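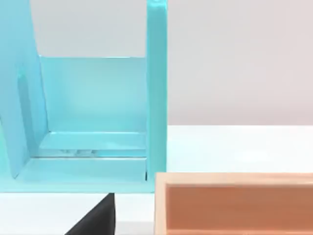 *Por el Departamento Educativo del Museo del Color de Vaher – lunes, 4 de marzo de 2024*

# ¿Azul o verde? Los colores que viven entre dos nombres

Casi todas las personas reconocen sin dificultad el azul de un cielo despejado y el verde de una hoja de lechuga. Las dudas comienzan cuando un color se encuentra a medio camino. Un armario de color aguamarina, una piscina, una piedra turquesa o el plumaje de algunas aves pueden provocar una pequeña discusión en cualquier familia: una persona dice que son azules y otra responde que son verdes. Las dos pueden tener razón.

El Museo del Color de Vaher ha preparado esta guía para niñas y niños a partir de 6 años. Se recomienda que los lectores más pequeños la lean en compañía de una persona adulta.

## ¿De dónde vienen los colores?

Para ver un color hace falta luz. La luz del Sol parece blanca, pero contiene una mezcla de muchos colores. Cuando atraviesa las gotas de lluvia, esa mezcla se separa y aparece el arcoíris.

Cuando la luz llega a un objeto, este se queda con una parte y devuelve otra. La parte que se queda se llama **luz absorbida**. La parte que sale rebotada se llama **luz reflejada** y es la que llega a nuestros ojos. Un tomate maduro refleja sobre todo luz roja; por eso lo vemos rojo. Una superficie turquesa refleja luz azul y luz verde, y absorbe buena parte de la roja.

En una habitación completamente oscura no se ve ningún color. El tomate sigue en su sitio, pero no hay luz que pueda reflejar.

## ¿Qué hacen nuestros ojos?

En el fondo del ojo hay una capa muy fina llamada **retina**. Contiene unas células, los **conos**, que nos permiten distinguir los colores. La mayoría de las personas tiene tres tipos de conos: unos responden mejor a la luz azul, otros a la verde y otros a la que se acerca al rojo. El cerebro compara los mensajes de los tres y así percibimos el color.

Algunas personas tienen conos que funcionan de otra manera y confunden ciertos tonos, por ejemplo el rojo y el verde. Esta forma de ver se llama **daltonismo**. Quien la tiene suele aprender a fijarse en otras pistas, como la posición de las luces en un semáforo.

## Una frontera que no está dibujada

En el arcoíris no hay líneas que separen un color del siguiente. El verde se vuelve azul poco a poco. Somos las personas quienes ponemos los nombres y decidimos dónde termina uno y dónde empieza otro.

Los idiomas no siempre colocan esas fronteras en el mismo lugar:

- En ruso existen dos palabras habituales para lo que en español llamamos azul: una para el azul claro y otra para el azul oscuro.
- En japonés hay una palabra antigua, *ao*, que se usa para el azul y también para algunas cosas verdes, como la luz verde del semáforo.
- En galés, la palabra *glas* significa hoy azul, aunque también se emplea al hablar de la hierba verde.

Las personas que hablan estos idiomas no tienen los ojos distintos de los nuestros. Han aprendido a agrupar los colores con otras palabras, del mismo modo que una biblioteca puede ordenar los mismos libros por temas o por autores.

## La piedra que dio nombre a un color

La palabra *turquesa* viene de una piedra. Es un mineral que contiene cobre y aluminio, y el cobre tiene mucho que ver con su tono azulado. Si la piedra contiene también hierro, suele acercarse más al verde.

Su nombre está relacionado con Turquía. Muchas de aquellas piedras procedían de Persia, el país que hoy llamamos Irán, pero llegaban a los mercados europeos a través de tierras turcas. Quienes las compraban les dieron el nombre del camino y no el del lugar de origen.

En el antiguo Egipto se apreciaban mucho las turquesas. Los artesanos egipcios fabricaban además un pigmento azul calentando arena, cal y un material con cobre. Se conoce como **azul egipcio** y es uno de los pigmentos artificiales más antiguos que se conocen.

## Palabras para tonos parecidos

El español dispone de varios nombres para los colores que están entre el azul y el verde. No existe una regla única para usarlos, y es normal que dos personas elijan nombres diferentes.

| Nombre | De dónde viene |
|---|---|
| Turquesa | Del mineral del mismo nombre |
| Aguamarina | De una piedra preciosa cuyo nombre significa «agua de mar» |
| Cian | De una palabra griega que nombraba un azul oscuro |
| Verde mar | Del color del agua en algunas costas |

El **cian** merece una mención especial. Muchas impresoras en color utilizan cuatro tintas: cian, magenta, amarillo y negro. Con puntos diminutos de esas tintas se imprimen los cuentos, los mapas y los carteles.

## Una actividad para casa o para el aula

**Materiales:** pintura azul, pintura verde, pintura blanca, un pincel, un vaso de agua y una hoja de papel grueso.

1. Dibuja una fila de 10 casillas.
2. Pinta la primera de azul y la última de verde.
3. En la segunda casilla, añade al azul una pizca de verde. En cada casilla siguiente, aumenta un poco la cantidad de verde.
4. Deja secar la hoja.
5. Pide a varias personas, por separado, que señalen la primera casilla que les parezca verde. Anota cada respuesta en otro papel.

Compara después las respuestas. También puedes repetir la prueba por la tarde, junto a una ventana, y por la noche, con una lámpara encendida – las bombillas de luz amarillenta cambian bastante el aspecto de los tonos intermedios. Si mezclas un poco de blanco en cada casilla, obtendrás una segunda fila de colores más pálidos.

## Vocabulario

**Cono:** célula del ojo que permite distinguir los colores.

**Pigmento:** sustancia, normalmente en polvo, que da color a una pintura o a otro material.

**Retina:** capa situada en el fondo del ojo, sensible a la luz.

**Tono:** lo que diferencia un color de otro, como el azul del verde.

## Información para familias y centros escolares

El taller «Entre dos colores» se ofrece en la sala Nendon del museo, con un máximo de 32 participantes por sesión. Los centros escolares deben solicitar su plaza con antelación en la recepción de la calle Faltach. Las reservas para el próximo curso se abrirán en octubre.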